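Hilo sobre el movimiento de la madera maciza en tableros anchos. Va largo y con aritmética. Lo escribo después de ver otra mesa atornillada en firme al bastidor y abierta por el centro.

**1/**
La madera cambia de dimensión con la humedad relativa del aire. Longitudinalmente el cambio es despreciable en mueble. En sentido radial es moderado. En sentido tangencial, según la especie, suele ser entre vez y media y dos veces el radial.

**2/**
Consecuencia: un tablero no "crece". Se ensancha y se estrecha. El largo de una mesa se puede dar por fijo. El ancho, no.

**3/**
Tres datos que hacen falta antes de cortar nada:

- especie, para buscar el coeficiente
- orientación del corte (radial, tangencial o mixto)
- humedad de equilibrio mínima y máxima del sitio donde va a vivir el mueble

Sin el tercero los otros dos sirven de poco.

**4/**
Fórmula de servicio:

`ΔA = A × C × ΔH`

A es el ancho en milímetros, C el coeficiente por punto de humedad de la madera y ΔH la diferencia en puntos. Es lineal y solo vale por debajo del punto de saturación de la fibra. Dentro de una casa siempre se está por debajo.

**5/**
Ojo con mezclar humedad del aire y humedad de la madera. El higrómetro de pared da la primera. La fórmula pide la segunda. Se pasa de una a otra con tabla de equilibrio higroscópico, entrando con temperatura y humedad relativa. He visto cálculos con ΔH = 30 por este error. Salen mesas acordeón.

**6/**
Caso de trabajo: la mesa del proyecto Nitum. Tablero encolado a canto, 700 mm de ancho, corte mayoritariamente tangencial. Tomé C = 0,003 y un ΔH de 4 puntos entre invierno con calefacción y final de verano.

`700 × 0,003 × 4 = 8,4 mm`

Ocho milímetros y pico de recorrido total. Un tornillo pasante sin holgura no los absorbe.

**7/**
Con el mismo tablero en corte radial y C = 0,0017 salen 4,8 mm. Casi la mitad. Por eso el corte radial se paga más caro en piezas anchas y apenas importa en un listón.

**8/**
Cómo leer el corte sin ver la testa. En la cara, el radial da líneas rectas y paralelas. El tangencial da arcos, llamas, bandas que se abren y se cierran.

En un tablero claro las ondas se siguen bien: arcos metidos unos en otros hacia el centro, franjas anchas y más suaves hacia una esquina.

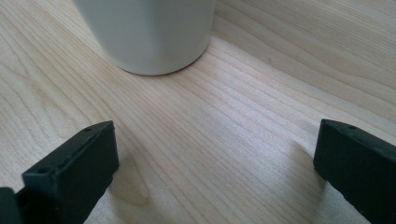 ### Segunda parte: fijaciones

**9/**
Principio: el tablero se sujeta contra el alabeo y se deja libre a lo ancho. Son dos funciones distintas y conviene resolverlas por separado.

**10/**
Opciones, por orden de preferencia personal:

1. Tacos de madera con lengüeta en ranura continua por el interior del faldón.
2. Pletinas en Z en la misma ranura.
3. Ochos metálicos giratorios.
4. Ranura colisa con tornillo y arandela.

La 4 es la más barata y la que peor se ejecuta. Si la ranura se hace paralela a la fibra no hace nada.

**11/**
Sobre los ochos: necesitan rebaje en el faldón con espacio lateral para girar. Con el rebaje al diámetro exacto el herraje queda bloqueado y equivale a un tornillo fijo. Los que uso son de Nullonetti, de 21 mm de disco mayor. Fresa de diámetro superior y se abre el rebaje hacia los lados.

**12/**
Reparto del movimiento. Si se fija en firme la línea central, cada mitad trabaja por separado:

`8,4 / 2 = 4,2 mm por lado`

Si se fija un canto, el opuesto se lleva los 8,4. Esto último solo tiene sentido en mesas contra pared o en frentes de cajonera, donde interesa que una arista no se desplace.

**13/**
Punto de partida. Los 4,2 mm son recorrido completo entre extremos. Si se monta en junio, con la madera a media altura del rango, hay que dejar juego en las dos direcciones. Montando con la madera seca casi todo el juego va hacia fuera. Se mide el día del montaje, con xilohigrómetro de agujas, en 6 puntos y por la cara inferior.

**14/**
Cabeceros encolados en toda su longitud: no. Fibra cruzada a 90 grados, una pieza se mueve y la otra no. Cabecero con espiga: cola solo en el centro y clavijas en agujero rasgado en los extremos. El cabecero va a sobresalir o a quedarse corto según la época. Es lo previsto.

**15/**
Barniz y aceite. Ninguno detiene el intercambio de humedad, lo retrasa. Un acabado filmógeno aplana los picos de pocos días. El ciclo estacional pasa casi entero. Acabar solo la cara vista deja las dos caras con velocidades distintas y el tablero se acucharilla. Mismas manos arriba y abajo.

**16/**
Nipon Duangkaew, del taller Thongsuk, me discute el coeficiente de 0,003 para maderas claras de grano fino y prefiere 0,0025. Con su valor:

`700 × 0,0025 × 4 = 7 mm`

La diferencia es de 1,4 mm en todo el ancho. Con fijación central, 0,7 por lado. Yo sigo calculando con el alto, el herraje es el mismo.

**17/**
Contrachapado y tablero rechapado quedan fuera de todo esto. Las capas cruzadas se frenan entre sí y el movimiento en el plano es muy pequeño. Se pueden atornillar en firme. El problema aparece al ponerles un canto macizo ancho, y ahí se vuelve al punto 14.

**18/**
Erratas de mi hilo anterior sobre las puertas de Leltstead: donde puse "radial" en la tabla de peinazos debe decir "tangencial". Los milímetros estaban bien.

**19/**
Pendiente: colas. La PVA fluye algo bajo carga sostenida y eso afecta a las juntas de canto. Tengo probetas prensadas desde hace 7 semanas y todavía no las he roto.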